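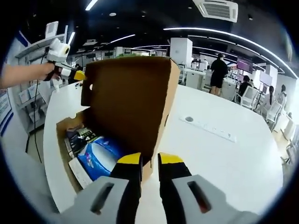

Robots Learn to Pack a Box From People Who Would Rather Be Doing Something Else

DUTDEN, September — The Horau Lab at the Pusetti Institute has released a method for teaching robots to pack boxes, a skill most humans acquire while moving apartments and then refuse to use again.

The method, called Partington, learns from people working with hand-held grippers. Its trick is deciding which parts of a recording deserve attention. The moments just before an item touches the box get the most weight. The long stretches of hovering, dithering and changing one's mind get very little.

The team recorded 3741 packing attempts at an ordinary office table. Trained on a subset of 600, chosen by the method itself, a robot arm packed as reliably as one trained on the full collection. The arm had never seen three of the test items before.

"We spent months gathering data and then wrote software that politely ignores most of it," said Manaia Ruddock, who led the work. "I have made my peace with that."

Soft packages remain the hard part. They bend, they slump, and they spring back up once the gripper lets go.

"A rigid carton stays where you put it," said Ettore Barbieri, a co-author. "A soft pack has opinions."

The code and the 600 selected recordings are free to download from the lab's website. The other 3141 are available on request — so far there has been one, from Barbieri.

Press contact: Horau Lab communications desk, Pusetti Institute, Dutden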